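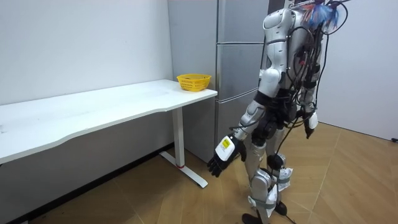
The long white desk by the left wall, second floor.

Office walk-through, Lerkbridge building, June. Filled in by me, Perla, with my comments (sorry, there are a lot of them!).

1. Exit signs lit: OK. The one by the stairs buzzes, but it's lit.

2. Extinguishers tagged and in date: OK on both floors. Somebody hung a coat on the one near the mail slots again. I moved the coat.

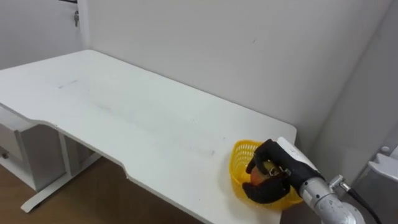

Sasby Facilities & Safety Team / Checklists

3. Desks steady, no sharp edges: OK. The white one in the corner has scuffs on top, which I don't count as a fail.

4. Power strips: FAIL. I found one plugged into another one under the front counter, with a space heater on the end of it (in June!). Unplugged it and left a note. Rüdiger Janssen has the spare wall adapters if you need one.

5. Stairwell clear: FAIL. 4 boxes of Orozco paper towels on the landing. They need to go down to the storeroom, and please don't stack them past shoulder height when they get there. 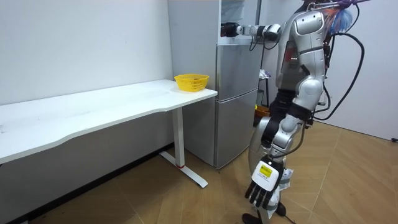 6. First aid kit: short on the small bandages and the burn gel is gone. I put in for a box of 40 and two tubes.

7. Emergency lights: pressed the test button on all of them and they came on. The one in the back hall went dim after 5 minutes, so it gets a new battery.
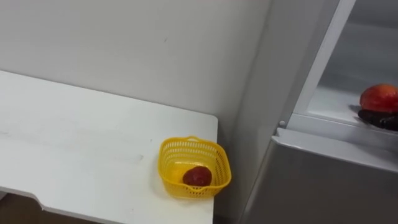
8. Door closers: the side door still slams. I've written this up three times now and I'll keep writing it up!

Recheck on items 4 and 5 at 9 a.m. once the boxes are moved.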